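3.2 Floor coverings and settled dust

Floor covering was recorded in every room before any dust was collected. Earlier work on indoor dust has often treated carpet as a single class, but pile height, backing and color pattern all affect how much material a surface holds and how soon people decide it needs cleaning. We therefore sorted the floors at the two sites, Fleltcombe and Kilholm, into hard floor, low-pile carpet and cut-pile carpet, and noted for each whether the surface was plain or speckled.

Sampling took place in April, when the heating at both sites was still on during the morning. A total of 28 rooms were included. Rooms that had been shampooed in the previous 15 days were left out, as residual detergent binds fine particles and lowers the recovered mass. Entrance mats were sampled separately and are not part of the results in this section.

Dust was collected with a Briltard suction sampler fitted with a paper filter. The nozzle was drawn over a marked plot of 4000 square centimeters in parallel passes, first along the pile and then across it. Filters were weighed before and after use on the same balance, and the operator (Naveed Satti at Fleltcombe, Abhishek Dwivedi at Kilholm) also gave each plot a soiling score by eye before the sampler was switched on.

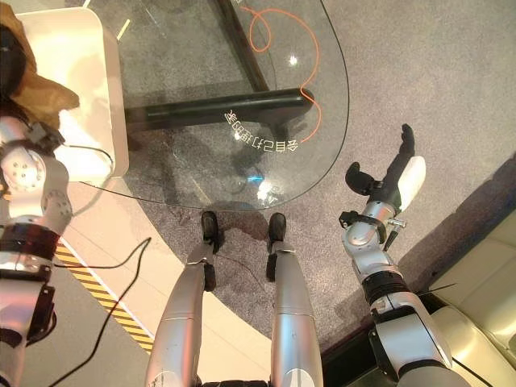 Figure 2. Gray speckled carpet with faint darker patches.

The visual scores agreed well with recovered mass on plain floors and poorly on speckled ones. On a gray speckled carpet such as the one in Figure 2, the mixed color of the surface makes light soiling hard to judge, and shadows from objects standing on the floor can be mistaken for soiling. Both operators tended to score these plots as cleaner than the filter weights suggested. The gap was larger at Kilholm, where most of the speckled carpet was in rooms with side lighting only.

Cleaning records point the same way. At both sites the written instruction was to vacuum when the floor looked dirty, and speckled carpets were vacuumed less often than plain ones in rooms with similar foot traffic. Acheampong's surface index, which combines pile height with color contrast, separated the two groups better than pile height alone — although the index was developed for wool carpets and we have not tested it on other fibers.

Cables and furniture legs were a further source of error. The nozzle cannot pass cleanly over a cable, and dust collects along it. Plots were moved where this was possible. Where it was not, the strip next to the cable was masked with tape and its area subtracted before the loading was calculated.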